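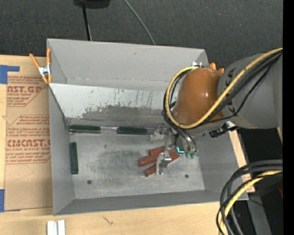
Gripper over the block bin, Camham workshop.

Workshop Tips: Teaching a Pick by Remote Control

Clamp the bin to the bench before the first demonstration. A bin that shifts will spoil the recordings made after it.

Operators should approach blocks from above and slow down for the last 90 millimeters. Close the fingers fully, pause, then lift. Vary the starting layout between runs, and include blocks lying against the walls.

Check hose and cable slack at full reach each morning. Discard any run in which the operator hesitated or regrasped.

Questions may be directed to Rasha Mahasneh.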